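Subject: Re: Gresley draft, two-arm tabletop work, comments wanted
Date: 12/10/2018

The Hundeck bench wrote:

> The Gresley draft is now 33 rules and we think it is ready to
> adopt as it stands. It covers the table, the arms, the objects,
> the cables and the log. We ran it on our own bench in April with
> no complaints. If every lab on this list follows it, results from
> one bench can be compared directly with results from another, and
> we can stop arguing about whose setup is at fault. Please send any
> objections soon. We would like to call it version 1 and move on.

I have objections, so thanks for asking.

I'll say up front that I would like this to work. We do two-arm kitchen tasks at Kohlhase all the time, and I am tired of reading reports where I can't tell what was on the table. But I read the draft with our own setup in front of me, and a fair number of the rules look like somebody's habits with numbers put on them. "We ran it with no complaints" doesn't tell me much either. Who would have complained?

I went through the sections in the order of the draft. I skipped the ones I have no quarrel with (floor marking, emergency stops, the log format).

Section 2, holding the tool

Rule 2.1 says the gripper must take a utensil "at a repeatable point on the handle." Fine. Which point? We use a long white utensil with a hanging hole at the top, and you can clamp it just under the top end or a good deal lower down and both are repeatable. They behave very differently once the head is down in a bowl. A high grip leaves a long lever below the fingers, and any small slip at the pads gets bigger by the time it reaches the other end. The draft treats the two as the same condition. I'd want the grip height written down as a distance from the end of the handle, and I'd want it in the log for every run.

Rule 2.3, on unit labels, I support. Ours are on the side of the gripper housing and it takes no time to copy them over. I would only add that the label should go in the log at the start of the session. Filling it in later from memory is how you end up with two different grippers under one number. 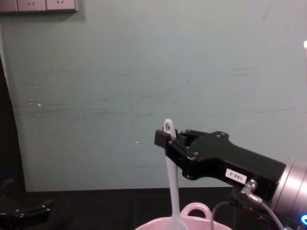

Section 3, the table

Rule 3.1 asks for "a plain dark covering without reflections." I'd like to know who picked dark. Black cloth keeps glare down, I agree. It also hides black gripper fingers and black wire mesh, and we own plenty of both. Anyone who has tried to judge from the head view whether a dark fingertip is over the cloth or resting on it knows what I mean. If the aim is to compare benches, say "a covering that contrasts with the fingers and the objects" and let people work out the color.

Rule 3.2 says the cloth must be "free of creases." I don't believe any lab on this list meets that. Ours has fold creases in it and so will yours. Either give a limit we can measure or drop the line. A rule everyone breaks on the first day makes people casual about the other 32, including the ones about stopping the arms.

Rule 3.4 wants "clear separation" between objects before a run, with no distance given. For the bowl and the mesh cup I can live with clear separation, as long as somebody says how clear.

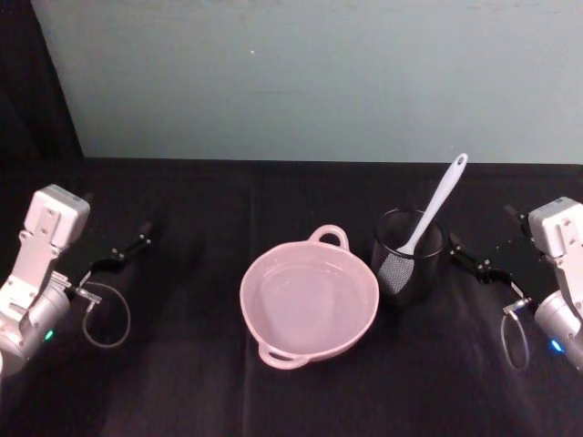

Then there is the start pose. The draft says both arms begin "open, empty and away from the objects," and I have read that line several times without being sure what it rules out. A gripper can be touching nothing and still have its fingers right next to a handle. Is that away? If one bench starts there and another starts with the arms pulled well back, their times shouldn't be in the same table. I would replace the whole line with a minimum gap in each direction, measured from the fingertips. It's boring to write and it would settle the question.

The same section never mentions which way the bowl is turned. A bowl with two loop handles is a different problem with the handles front and back than with them left and right. I may have missed it, but I searched the file for "handle" and only found it under tools.

Section 4, the wrist view

Hundeck wants the wrist view checked before each session against a reference still. Good idea in principle. My trouble is the pass condition, which is "both pads visible and the work area in view." You can satisfy the first half with the arm pointed at a wall. The pads sit in the same place in the wrist view whatever is behind them, so seeing them says very little about where the arm is. Five minutes with a printed target on the table would be a far better test, and Plumolum already has a place in its session form to enter the result.

I would also ask for a note on marks and scuffs on nearby surfaces. A streak or a bright speck can be picked up as a feature, and if the next session is on a clean surface you have changed something without writing it down.
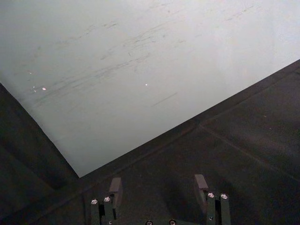
Wrist view, fingers apart and nothing between them.

Section 5, cables and lights

Rule 5.1: "No cable shall hang below the wrist." With what arms? Ours have a connector under the wrist and the cable has to go somewhere. It hangs in a loop. You can tie it back, and then it pulls when the wrist turns all the way over, and I would take a loose loop over a strained connector any day. What matters is whether the loop can catch on something when the arm comes down low. Put in a clearance above the tallest object in the path, ask people to sweep the wrist through its full range once before they start, and leave the rest to them.

Rule 5.2 says the status lights on both arms "shall match." I don't know what this is meant to protect. If the left one is green and the right one is blue, the useful thing is to record both colors along with what the controller says each arm is doing. Requiring them to match just gives people a reason to fiddle until they do.

Section 6, what counts as a finished run

My biggest complaint is here. The draft asks for 200 runs per task and lets you score each one from a single still at the end. I don't think a still can carry that. With a gripper close up against the handle of a skimmer, I can't tell you from one picture if it is about to close or has closed already. A shiny bowl floor and a thin layer of clear water look the same from above, too. Score from the video and the gripper readings together. If that makes 200 too many, ask for fewer and score them properly.

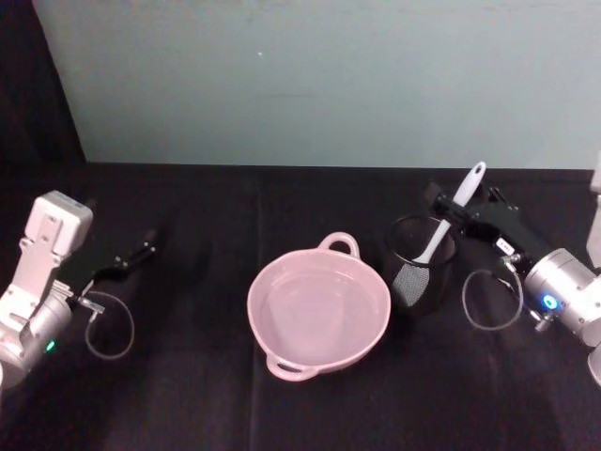 Hundeck has since answered me off-list that video scoring would triple the work for small groups and that a still is "good enough in nearly every case," and is happy for me to repeat it here. I'd ask for the number behind "nearly." Take 12 runs, have two people score them once from stills and once from video, and post both sheets. If they agree I'll drop the point and say so on this list.

Until then I would hold off on version 1. Call it a draft for trial, cut 3.2 and 5.2, put distances in 2.1, 3.4 and the start pose, and let at least one other bench run it before we tell anyone their results don't count. We can do that at Kohlhase if somebody sends me the editable file. The copy on the Gresley page is locked.

One small thing, the numbering jumps from 4.3 to 4.5. Is there a rule missing or is that a typo?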